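4.3 Ablaufsteuerung und Greifplanung in der Simulation

Die Ablaufsteuerung ist als Zustandsautomat umgesetzt und läuft in einem eigenen Prozess neben dem Simulator Vasuseck. Sie erhält von der Wahrnehmung eine Liste erkannter Objekte mit Lage und Konfidenz, wählt daraus ein Ziel und fordert beim Planer Condori eine Bahn an. Die Regelung auf Gelenkebene bleibt im Simulator. Diese Trennung wurde gewählt, damit dieselbe Ablaufsteuerung ohne Änderung gegen die reale Steuerung Fernico betrieben werden kann. Die Schnittstelle ist in beiden Fällen identisch und umfasst Gelenkpositionen, Greiferweite, Kamerabild und Zeitstempel.

Ein Durchlauf besteht aus den Zuständen Suchen, Vorposition, Absenken, Schließen, Anheben, Transfer und Ablegen. Jeder Zustand besitzt eine Eintrittsbedingung, eine Abbruchbedingung und ein Zeitlimit. Wird das Zeitlimit überschritten, kehrt der Automat in den Zustand Suchen zurück und verwirft die bisherige Zielschätzung. Ein Abbruch während des Transfers führt zusätzlich zum Zurücksetzen der Szene, weil die Lage eines verlorenen Objekts in diesem Fall nicht zuverlässig neu bestimmt werden kann.

Die Vorposition liegt 80 mm über dem geschätzten Greifpunkt. Von dort wird der Greifer entlang der Tischnormalen abgesenkt. In der ersten Fassung wurde die Absenkbahn einmalig beim Verlassen der Vorposition berechnet. Bei flachen Objekten führte das wiederholt zu seitlichem Versatz, da die Tiefenschätzung aus größerer Entfernung stark streut. In der aktuellen Fassung wird die Zielschätzung während des Absenkens laufend aktualisiert und die Bahn alle 200 ms neu angefordert. Unterhalb einer festen Resthöhe wird die Aktualisierung ausgesetzt, damit späte Sprünge der Schätzung keine Querbewegung dicht über der Tischfläche auslösen.

Als Kollisionsgeometrie verwendet Condori vereinfachte Hüllen. Für den Ablagekorb genügt eine geschlossene Quaderhülle nicht, denn sie sperrt auch den Innenraum und macht das Ablegen unplanbar. Der Korb wird deshalb durch vier Wandplatten und einen Boden angenähert. Griffmulden und Lüftungsschlitze werden dabei als geschlossen behandelt. Die Einlage am Korbboden geht nur als Höhenversatz in die Ablagepose ein und hat keine eigene Kollisionshülle. Der Sicherheitsabstand zu den Wandplatten ist richtungsabhängig: In der Vertikalen ist er größer gewählt als in der Horizontalen, um Objekte unmittelbar hinter dem Korbrand noch erreichen zu können.

Gerade diese Anordnung ist für die Planung ungünstig. Steht das Zielobjekt dicht am Korb, schränkt der Rand die zulässigen Handgelenkstellungen ein, und aus manchen Blickrichtungen bleibt ein Teil des Objekts verdeckt. Abbildung 7 gibt eine solche Konfiguration wieder. Die Finger befinden sich über dem Objekt, der Korb ist bis auf die Einlage leer.

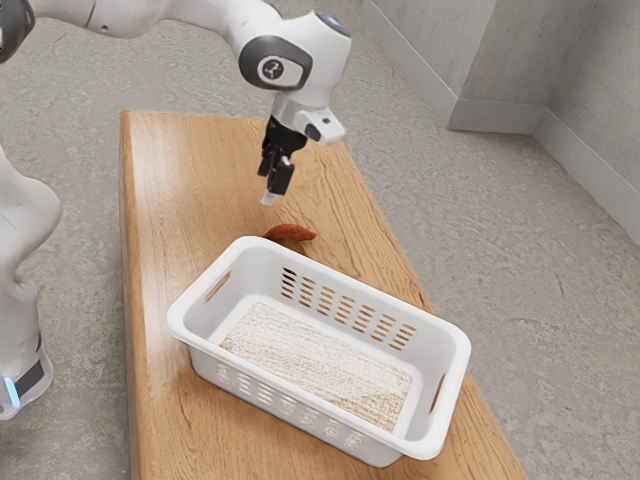 Abbildung 7: Simulierte Greifszene mit Roboterarm, Parallelgreifer und weißem Ablagekorb. Das Zielobjekt liegt hinter dem Korbrand und ist aus dieser Ansicht teilweise verdeckt.

Für den Test der Ablaufsteuerung wurden 171 Szenen mit zufällig variierter Korblage und Objektposition erzeugt. Szenen, in denen das Objekt den Korb bereits beim Start durchdrang, wurden vor der Ausführung verworfen und neu gezogen. Das Zeitlimit für einen vollständigen Durchlauf betrug 60 s. Protokolliert wurden der letzte erreichte Zustand, die Anzahl der Neuplanungen und der Abstand zwischen geschätztem und tatsächlichem Greifpunkt zum Zeitpunkt des Schließens.

Die Szenengenerierung erfolgt mit dem Werkzeug Clirna. Der Startwert des Zufallsgenerators wird zusammen mit dem Protokoll abgelegt, sodass sich einzelne Fehlläufe wiederholen lassen. Eine vollständig deterministische Wiederholung ist damit nicht garantiert, da Planer und Simulator asynchron arbeiten und die Antwortzeit von Condori von der Rechnerlast abhängt. Für die Fehlersuche steht daher ein synchroner Modus zur Verfügung, in dem Vasuseck nach jeder Planungsanfrage anhält, bis eine Antwort vorliegt. Die in Abschnitt 5 berichteten Werte stammen ausschließlich aus dem asynchronen Betrieb.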